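Sisbridge Community Help Desk
Ticket 218: Pattern printing at the wrong size
Product: Dranilon pattern software
Status: Solved
Opened by: Kanchan Maurya
Last updated: 27 September 2026

Problem

First of all, I love this program! I've been drafting my own shirts and bags in it since April and it has completely changed how I sew. But my last three patterns have all printed too small. The test square on page one should be four inches on each side, and mine comes out a hair over three and three quarters. On a bag pocket you could live with that. On a fitted shirt you really can't — my sleeve cap wouldn't go into the armhole at all.

The file is the Edside work shirt, 37 pages, exported as a PDF on letter paper.

What I tried first

Restarted the printer and the computer. No change.

Printed from a different laptop. Same size, so I stopped blaming the laptop.

Checked the units in Dranilon. They were set to inches, and the square measures exactly four inches on screen with the ruler tool.

Printed an old pattern from the spring that I know came out right. It was small too! That was the best clue of the day, and it pointed straight at the printing side.

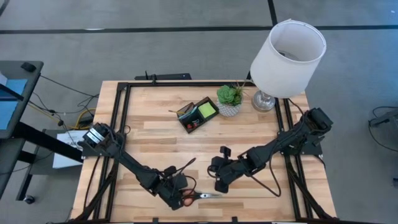

Scissors on the butcher-block table.

Reply from Chu, help desk

Great detective work on the old pattern, that saved us a lot of back and forth. Please open the print window and look for a setting called Fit, Shrink to Page or Scale to Printable Area. Set it to Actual Size or 100%. Then print page one by itself and measure the square both ways, across and down. If it's off in only one direction, tell me, as that would be a paper feed problem and we'd go about it differently.

Follow-up from Kanchan

Found it! The PDF viewer had updated itself and gone back to Fit. I switched to Actual Size and the square got much closer, but it was still slightly short going down the page. Across was perfect.

Reply from Chu

Getting there. Look in the printer's own preferences, under Layout, for a borderless option. Turn that off, and make sure the paper size says Letter there as well as in the viewer. They can disagree with each other.

Follow-up from Kanchan

Yes, yes, yes! The printer was set to A4. I changed it to Letter, turned off borderless, and the square is four inches in both directions. I printed the whole shirt again, taped it up, and the sleeve seam matches the armhole with just the bit of ease I drafted. So happy with this.

One request for the wish list: could Dranilon put a small test square on every page? I'd use it every time.

Reply from Chu

Passed along to the software team. Marking this one solved. Please post the shirt in the gallery when it's sewn, I'd love to see it!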